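Hand on the Stick: Teaching a Gripper in a Room That Isn't There

2024-03-17

The training floor at Cusorell, in Avville, has two desks and no robots. Each desk holds a monitor, a pair of foot pedals and a handheld controller with a trigger under the index finger. The arm is software. So is the furniture it reaches across, and so is everything left lying on top.

Operators are hired to produce demonstrations. One demonstration is a complete attempt at a task, recorded from the first movement of the controller to the release of the trigger. The current project, which the company calls Prunine, asks for 2000 of them before September. The tasks are short and domestic: pick up an object, move it, set it down, withdraw the arm.

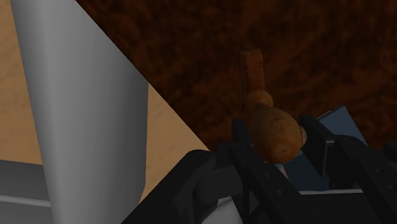 Grasping is where an operator's style shows first. The controller reports six values for position and orientation and a seventh for the opening of the jaws, and the software logs them all at a fixed rate. A beginner tends to close the jaws as soon as they are near the target. An experienced operator lines up both fingers before touching the trigger, which takes longer and gives the model a cleaner separation between approach and grip. Rounded objects make the difference obvious. The mottled orange-brown item between the fingers is widest toward the bottom and narrows toward the top, and two fingers closing above its widest point will tend to push it down and out. The usual correction is to lower the wrist before squeezing. Neighboring objects limit how far that correction can go, and in a crowded spot the operator may have to change the angle of the whole arm.

Contact is the weak part of the simulation. The controller has a vibration motor, but it signals only that contact has occurred and says little about force. Operators therefore work by eye, from two views: one close to the gripper and one taking in more of the room. Most of them learn to steer by the wide view and finish by the close one. Switching too late is a common cause of discarded recordings.
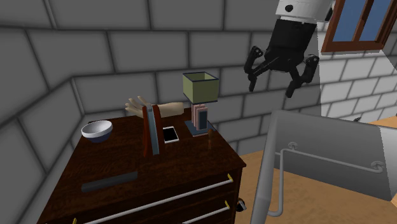 A recording is discarded for any of several faults. The object is dropped, the arm strikes the furniture, or the operator pauses long enough that the model would learn to pause as well. In one recent batch, 27 recordings were thrown out for hesitation alone. The rule is unpopular on the floor. Operators argue that a short stop before a difficult grasp is a real part of the skill, and that trimming it produces a model that hurries. The engineers' answer has been to keep pauses that come before contact and reject those that come after it.

Starting positions matter as well. If every demonstration begins with the arm in the same pose, the trained model does poorly from any other. The software now shifts the arm and the loose objects between attempts, and the operator has to look the room over again each time.

The finished recordings go to a second tool, named Na, which replays each one with small changes to lighting and placement. Replays that still end in a successful placement are kept with the originals. The rest are listed by task, and the list is used to decide what the operators will be asked to demonstrate next.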